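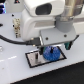

*White arm over a white tabletop, teal-green finger at right.*

Subject: Re: [skemon-index] Dredach interview, which cut is the full one?

On Saturday, Abimbola Afolabi wrote:

> I have three versions of the Dredach interview now and they don't agree. The one on the fan club cassette has Onuoha saying she had already left Skemon when the tour was announced. The radio version leaves that out completely, and the gossip pages at the time all ran with "left after the Faramden show." Which one do we index as the source for the departure date? Also, is the cassette the long version? Mine has a hard stop in the middle of the question about the wedding.
>
> Abimbola

The cassette is not the long version. It runs shorter than the radio master and was edited from a different generation of the tape. The hard stop you describe is the end of side A. Side B picks up after the wedding question, so the answer is missing on every copy I have checked, including two from the numbered run of 500.

The radio master is 85 minutes with the music left in. What most people call the radio version is the repeat, which was trimmed to fit the later slot. The line about having already left is in the first broadcast, shortly before the second song. It is the same take as on the cassette. You can hear the chair creak under the word "already" in both.

For the departure date I would index it this way:

- **Source:** Dredach interview, first broadcast
- **Claim:** Onuoha had left before the tour was announced
- **Status:** stated by subject, not dated
- **Conflicts with:** press reports, "after the Faramden show"

Please don't enter February as the date. It keeps coming back in edits, and it traces to one gossip column that gave the month with no source and was then copied by everyone else, spelling mistake included. She did sing at Faramden, but the program lists her as a guest. That fits the interview and does not fit the column.

On the wider cleanup: the index holds 3,083 entries, of which 1,783 have a source field filled in. The rest were imported from the old web page and show "press" as the source, which tells us nothing. If you edit one of those, replace "press" with the title of the paper and the page, or leave the field blank. A blank field can be searched for.

The wedding rumors stay in the separate file. I know some of you want them merged, but half of them concern people who were never in the band, and the search tool can't tell a denial from a report.

Abimbola, could you send the matrix code from your cassette shell and say if the inlay is folded two or three times? The three-fold inlay belongs to the second run — I have not yet heard a second-run copy all the way through, and side B may start at a different point.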